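Holtholm 社区合唱团筹备会议纪要

时间：一月，晚上七点半至九点二十分
地点：Dornbridge 教堂附属会议室
主持：Trefor Sayce
记录：林婉清
出席：Surachet Boonyarit、Trefor Sayce、林婉清、周启明、何淑仪、马国栋
请假：陈玉珊（已书面提交意见，见第四项）

一、通过上次会议纪要

上次纪要第三项中，排练厅租期写为“至五月底”，应为“至六月中旬”。更正后通过。周启明提出，纪要今后在会后一周内发出，各人同意。

二、春季音乐会曲目

Surachet 汇报曲目进展。上半场定为四首无伴奏作品，下半场加入钢琴。女低声部对第三首的音域有意见，认为连续低音过多，声音出不来。Surachet 试过升高一个全音，男高音部反映尚可接受，但要到二月排练时再定。

何淑仪建议下半场加一首中文歌，理由是去年观众反馈表中有多人提到。讨论后同意加一首，从《茉莉花》和《半个月亮爬上来》中选，由何淑仪找四部合唱谱，下次会议带来。马国栋提醒，改编谱须确认版权，复印前先问出版方。

演出总时长控制在80分钟以内，不含中场休息。

三、场地与座位

场地仍用 Golestani 厅。厅方已口头答应保留日期，书面合同尚未收到，Trefor 负责催。厅内可坐观众约86人，另可在后排加折叠椅，但须留出消防通道，加椅数量由厅方决定。

上次演出时，舞台右侧的合唱台阶有一级晃动。周启明已与厅方沟通，对方答应演出前检修。若届时仍未修好，男低音部改站地面，队形由 Surachet 另画。

钢琴调音费由本团承担，调音安排在演出当天上午，彩排开始前完成。

四、财务

马国栋报告，账户现有余额2,714镑。尚未支付的有本季排练厅租金尾款和乐谱费。会费已收大半，仍有7人未交，由马国栋逐一发邮件，不在排练时公开点名。

陈玉珊书面意见：票价两年未变，建议成人票上调一镑，学生票不变。Trefor 认为观众多为团员亲友和附近居民，涨价影响不大。何淑仪担心退休观众有看法，提议给六十五岁以上观众保留原价。表决结果：四票赞成上调并保留长者原价，一票反对，一票弃权。通过。

Fluria 花店愿意继续赞助舞台花束，条件是在节目单封底刊登店名。同意。

五、节目单与宣传

节目单由林婉清排版，折页形式，与去年相同。曲目介绍每首不超过一百字，由各声部长分头撰写，二月中旬前交稿。歌词译文只印外文曲目。去年有两处团员姓名拼错，今年付印前先把名单贴在排练厅，请各人自行核对并签名。

海报改用深色底，去年的浅黄色在橱窗里不显眼。张贴地点为图书馆、邮局、Fluria 花店和两所小学，张贴前须征得各处同意。

六、签到与接待

目前排练签到用纸本，常有人漏签，声部长事后补记，出勤数字对不上。周启明建议门口桌上放一块白板，写明当晚排练顺序和通知，签到表放在旁边，进门先看板再签名。各人同意从下次排练起试行一个月，白板笔和板擦由周启明准备，每晚结束后擦净。

演出当天前台需要四人：两人验票，一人发节目单，一人引座。前台人员最好不是演唱团员，请各位询问家人。茶点只供应茶、咖啡和饼干，不再做三明治，去年剩余太多。
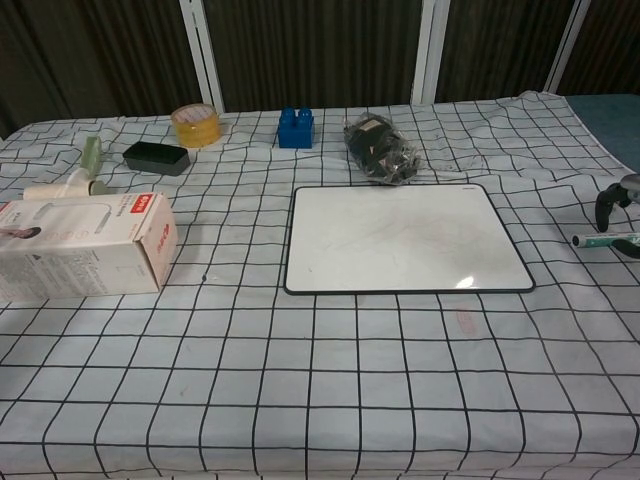 七、新团员

秋季以来有数人来信询问入团。Surachet 建议演出前不再接收新人，有意者可先旁听，演出后统一试音。男高音部人手偏少，可作例外，由 Surachet 决定。

试音内容从简：音阶、短句视唱、自选歌曲一段。何淑仪提出，不识谱的人也应有机会，可提供录音供在家练习。此事未作决定，下次再议。

八、其他事项

1. 排练厅暖气上周停过一次，Trefor 已通知管理处。请团员排练时多带一件外套。
2. 乐谱柜钥匙现有两把，分别在 Surachet 和林婉清处。借谱须登记，毕业季音乐会的旧谱仍有几本没有归还。
3. 有团员建议夏季外出联欢，地点未定。马国栋表示经费只能补贴交通，餐费自理。由何淑仪收集意见。
4. 排练中途休息改为十五分钟，按时恢复，迟到的人从后门进。

待办事项

Trefor Sayce：取得 Golestani 厅书面合同，跟进暖气。
Surachet Boonyarit：确定第三首调高，准备备用队形图。
何淑仪：中文歌曲乐谱，夏季联欢意见。
马国栋：催收会费，查询版权。
周启明：跟进台阶检修，白板用品，前台人员名单。
林婉清：节目单初稿，张贴团员名单，发送本纪要。

下次会议定在二月，地点不变，具体时间由 Trefor 邮件通知。

会议于九点二十分结束。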